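Huvik Capture Kit, second release: review after 596 episodes

Posted Sat 24 December

We bought the Huvik kit in June to replace a collection setup built from scripts and a shared spreadsheet. It covers the recording side of teleoperation: a head view, a wrist view, joint states, operator commands and a text label for each episode, all written to one file with one clock. It does not include a robot, hands or a training stack. Our policies are trained in Draltura, and the export to that format was the main reason for the purchase.

The test job was kitchen pick and place with paper cups, run on a robot with multi-fingered hands. Cups are a good stress case for a recorder. The wall gives under the fingers, the contact is brief, and an offset between hand state and video shows up in training as a grip that closes too early. Our old scripts drifted by several video frames over a long session. Huvik stayed within one for every session we checked.

Grip force is logged only if the hand driver publishes it. Ours publishes motor current, which the kit accepts as a generic channel and passes through without scaling. You will need to do your own calibration if you want the number to mean anything across two hands.

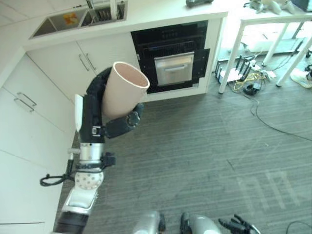 Jericho Manalo wrote in after the first draft of this review to disagree about the current channel. In his view it should be left out of cup data altogether, as the signal at those loads is mostly friction in the finger joints and the model learns the wear state of one particular hand. He trains on joint position and video only and reports no loss on soft objects. We have not run that comparison and can't rule it out.

Labeling is the strongest part of the kit. The operator marks success, failure or discard with a foot pedal at the end of each episode, and a reviewer can change the mark later without touching the raw file. Both marks are kept. Failed grasps stay searchable, and we use them. The Trendis recorder we tried earlier deleted discards at the end of the day, with no setting to stop it.

The wrist stream needs more care. Default exposure is automatic, and with a dark hand filling much of the view it tends to brighten everything behind the fingers until pale objects lose their edges. Lock it by hand before the first episode.

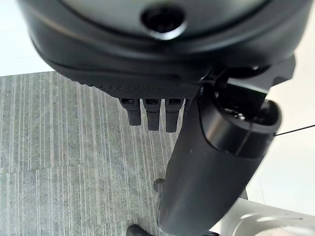 Locked values are stored per session but are not restored on restart, so we keep them in a text file and paste them in each morning. A fix is listed for the next release.

Storage is handled well. Files are split at 500 MB, and a split never falls inside an episode. Export to Draltura worked on the first try for short episodes. Above 2000 time steps it failed without an error message and left an empty file. The Munasinghe converter reads the same raw files and handles the long ones, but drops the reviewer's marks, and we had to merge those back with a script.

Documentation is thin on anything other than installation. The pedal mapping is described in a release note and nowhere else.

Rating: 4 out of 5 for recording and labels, 2 out of 5 for export. Recommended for groups that already have a working teleoperation rig and keep their episodes short – others should wait for the next release.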